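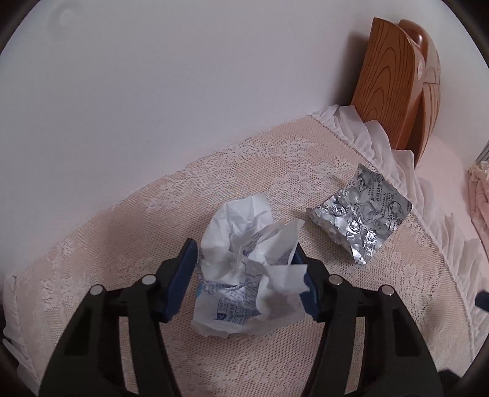

Bruline County Department of Community Health | Office of Pharmacy Services

Search this site Search Go

The Case for Shorter First Prescriptions

February
By Ekene Ogunleye
Shares 804 Comments 2

When a physician starts a patient on a new medicine for a long-term condition, the usual practice in this county is to order a supply for three months. The practice is convenient for the insurer and spares the patient a trip. It is also, in the view of this office, a mistake, and we believe the county health plan should stop encouraging it.

A first prescription is a trial. Some patients develop a rash, or cannot sleep, or find that the dose must be changed after the first blood test. By then the remaining tablets cannot be returned to stock, even when the package has never been opened. They go into a drawer or a nightstand and stay there. Last year the collection counter in Onyeka took in 2,542 packages of unused medicine, and staff reported that many of them came from prescriptions changed within the first month.

The cost is the lesser concern. Old tablets kept at home are taken by mistake, or given to a relative who seems to have the same complaint. Older residents who manage several medicines are at particular risk when two strengths of the same drug sit side by side in similar packaging.

Our proposal is modest. A first supply would cover two weeks. If the medicine suits the patient, the pharmacist would release the balance of the three months without a new appointment and without a second copayment. The second condition matters a great deal. A short supply that charges the patient twice would punish people for being careful, and this office would oppose it.

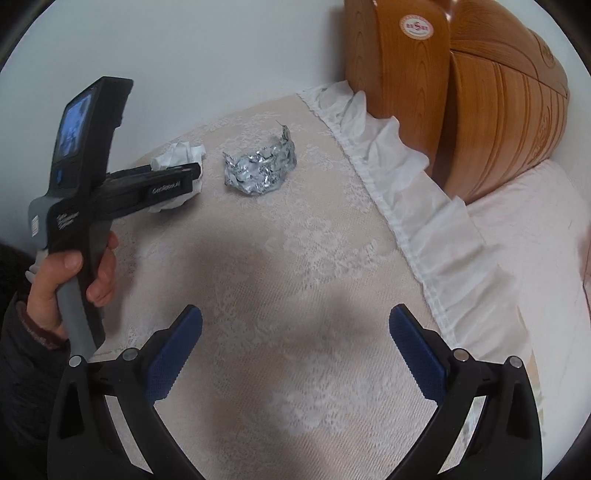 Objections From Pharmacies and Patients

Obinna Ekwueme, who represents independent pharmacies on the plan's advisory panel, has argued that a second fill doubles the work at the counter for the same fee. We accept the point. The plan should pay a dispensing fee for each fill and recover the money from reduced waste.

Rural patients raise a harder question. A resident of Brornska may live an hour from the nearest pharmacy, and a second trip in two weeks is a real burden in winter. For these patients the balance should be mailed at the plan's expense, after a telephone call from the pharmacist. Marichka Polishchuk of our rural health section has asked that the call be made in the evening, when working people are at home, and we support that request.

The plan will review its supply rules this spring. We urge it to test the shorter first fill with 300 patients before deciding, and to publish the results whatever they show.

Share this page Print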